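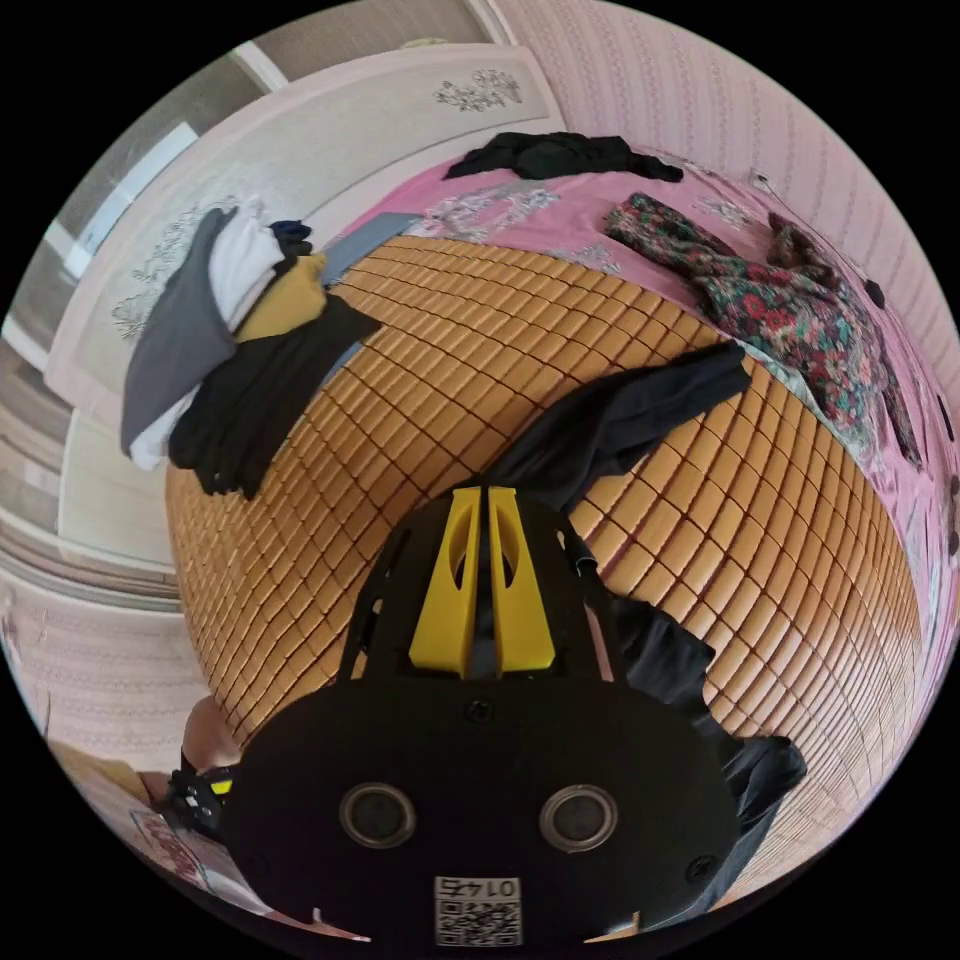
竹マットを敷いたベッドの上で衣類に向かう、手持ち式グリッパー「Dafis」

共同工房Flundine、自宅で組み立てられる手持ち式グリッパー「Dafis」の製作資料を公開
寝室での「洗濯物たたみ」から始まった、会員有志の工作プロジェクトです

共同工房Flundine(フランディーン)は、会員有志のグループ「Endemska」が自宅と工房を行き来しながら作ってきた手持ち式グリッパー「Dafis」の製作資料を、5月より無償で公開いたします。部品表、組み立て手順、指の形状データに加え、途中でうまくいかなかった試作の記録も、できるかぎりそのままの形でお付けしました。ロボットづくりに興味はあるけれど、いきなり腕を一本まるごと作るのはちょっと……という方に、まず手に取っていただけたらうれしく思います。

■きっかけは、たたんでもたたんでも減らない洗濯物でした

Endemskaは、毎週火曜日の夜に工房の奥の作業台に集まる、電子工作と木工の好きな仲間の集まりです。もともとは卓上で動く小さなロボットアームを作っておりまして、積み木をつかんで箱に入れる、というところまではわりあい順調に進みました。ところが、せっかくなら家の中で役に立つことをさせたいという話になり、真っ先に名前の挙がった洗濯物に取りかかったところで、ぴたりと手が止まってしまったのです。

布というのは、つくづくむずかしい相手です。つまむ場所が少しずれるだけで形が変わりますし、薄いシャツと厚手のズボンとでは力の入れ方もまるで違います。人がふだん何気なくやっている動きを、まずは人の手でグリッパーを持ってなぞり、その様子を記録してみよう。そう考えて、アームの先についていた部分だけを取り外し、手に持てる形に作り直したのがDafisの始まりでした。

■黄色い2本の指と、何度もやり直した胴体

Dafisは、丸みのある黒い胴体から黄色い指が2本並んで伸びる、少々愛嬌のある姿をしています。指は先に向かって細くなるひれのような形で、楕円の穴が抜いてあります。この穴の大きさと並べ方には、とりわけ長い時間をかけました。穴が小さければ指が突っ張り、大きすぎれば今度は頼りない。ちょうどよいと思える形にたどり着くまでに、試作した指は20組になりました。工房の棚には今もその歴代の指が並んでおり、見学に来られた方がよく手に取って曲げていかれます。

胴体の前面には、縁が金属調の丸い部品が横に2つ並んでいます。会員のお子さんたちには「目」と呼ばれていて、設計のうえでは別の位置に移す案も出たのですが、あまりに評判がよいものですから、そのまま残すことになりました。指の付け根まわりはねじで留めてあり、指の交換は家庭にあるドライバーで済むようにしています。

■作業場所は、いつもの寝室で

工房の机の上だけで試していたころは、背景も明るさもいつも同じで、記録としては整っていても、暮らしの場からは少し遠いものになっていました。そこでEndemskaでは、道具を各自の家に持ち帰り、普段どおりの部屋で試すことにしました。竹のタイルマットを敷いたベッド、花柄のシーツ、重ねて置いた服に、くしゃりと丸まった黒い服。片づけてから始めるのではなく、片づける前から始める、というのが仲間うちの決まりごとです。

こうして自宅で重ねた試行の記録は、630回近くになりました。花柄の服は柄が細かくて端を見つけにくい、黒い服どうしが重なると境目がわかりにくい、といった気づきも、その都度ノートに書きとめてあります。公開資料の後半にはこのノートの抜粋を載せました。読み物としても案外楽しめるのではないかと、手前みそながら思っております。

■公開する資料について

資料は大きく3部に分かれています。第1部は部品表と工具の一覧、第2部は組み立てと調整の手順、第3部は試作の記録とノートの抜粋です。個人での製作はもちろん、学校のクラブ活動や、ほかの共同工房での講座にもご自由にお使いください。改造も歓迎いたします。指の形を変えてみた、左手用に作り直してみた、といったお便りをいただけましたら、会員一同、火曜日の集まりで大いに盛り上がることと思います。

なお、Dafisは布や軽い小物を扱うための工作物として設計しています。重いもの、割れやすいもの、熱いものには使用しないでください。小さなお子さまが組み立てる場合は、必ず大人の方がそばについていただくようお願いいたします。

■組み立て体験会のご案内

資料の公開に合わせて、Flundineの姉妹スペース「Zumivum」にて組み立て体験会を開きます。部品はこちらで用意しますので、手ぶらでお越しください。はんだ付けが初めての方には、会員が隣で一緒に進めます。当日はご自宅の洗濯物を1枚お持ちいただくと、できあがったグリッパーでそのままお試しいただけます。靴下は意外に手ごわいので、最初はタオルあたりがおすすめです。

■今後の予定

Endemskaでは、手持ちで集めた記録をもとに、卓上アームの側に同じ指を取り付ける作業を進めています。まずはタオルを半分に折るところから、そのあとで袖のある服へと移る計画です。進み具合は工房の掲示板と会報でお知らせしてまいります。

■共同工房Flundineについて

Flundineは、木工、金工、電子工作の設備を会員どうしで分け合って使う共同工房です。月ごとの会員制で、見学は火曜日の夕方に受け付けています。

本件に関するお問い合わせ
共同工房Flundine 広報係
資料のお申し込み、体験会のご予約、取材のご相談は、工房ウェブサイトのお問い合わせ欄よりご連絡ください。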